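4.2 Planning the equipment budget

I wanted one table that could do everything, so we went with wood on a black metal frame and put an arm on each side. Niall Leckie priced the second arm at $3,000 - more than I'd hoped, but I'd buy it again.

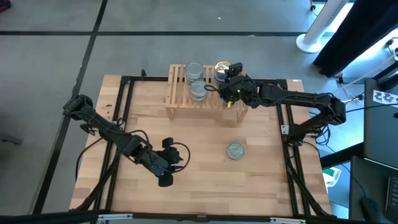
Grippers were the next fight. I set aside $739 for spare fingers and Olesia wanted double.

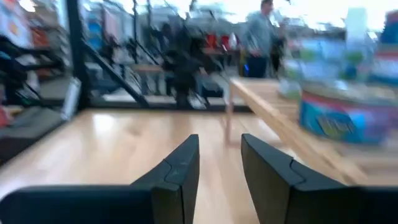

Figure 3. Gripper fingers open over the tabletop, wrist view.

Groceries came to $306, and we'll need more cans by July. 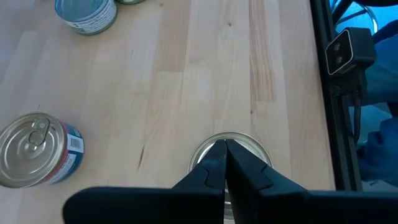
Figure 4. Gripper at a can, with other cans nearby.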